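Friday, counter notes, juice station

Maxine wants a decision on the dispenser before the lease renews, so I spent the morning on it. I went in doubtful and I am still doubtful.

The claim from Drekstead is that one fill holds through a full breakfast service and that the spout doesn't drip. Fergal believes the second part. I don't, or not yet. He tested it with water, and water tells you very little about orange juice with pulp in it. Pulp gets into the seat of the valve and sits there. Asked him to repeat with the real stuff and to write down which juice he used this time.

Weighed what came out of the tray at the end of the run: 287 grams. That is everything together, drips, overpours and whatever splashed off the rims of the cups. Sang-wook says most of it is overpour and therefore our own fault. Could be. The number can't tell us either way, and I don't want it quoted to Drekstead as a leak figure. To separate them we need a run with no pouring at all, container full, handle left alone, tray weighed before and after. Set aside 15 minutes for the first one and longer if nothing shows.

Handle: stiff. Saskia likes it stiff, says it keeps people from knocking it open with a sleeve. Fair, but I had to steady the base with my other hand twice, and a guest with a plate won't have another hand. Noeline pointed out that it may loosen with use. That is what was said about the last one, and it went back to Clumel with the same stiff handle.

Tray: better than I expected. The raised rim does its job and the rounded corners wipe out in one go. The slots in the grille are another matter. Pulp dries in them and the cloth goes straight over the top. Needs a brush.

Also not sold on all the chrome.
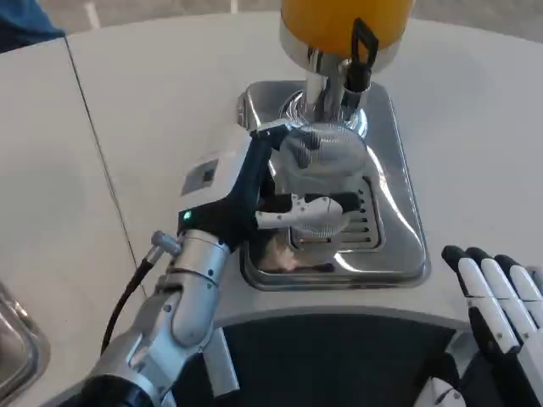
It shows every fingerprint and I can't judge clean from dirty on it under these lights. Saskia thinks guests read shiny as clean. Maybe they do, but whoever closes up needs to know the difference. Try wiping the spout with a white paper towel at closing and keep the towels for comparison, 2 days to start.

Still open:
Fergal to redo the drip run with juice.
No-pour run, me, Monday if the container is free.
Ask Drekstead what "full service" means in cups. They have dodged this once already.
Brush for the grille slots.

Told Maxine not to sign yet.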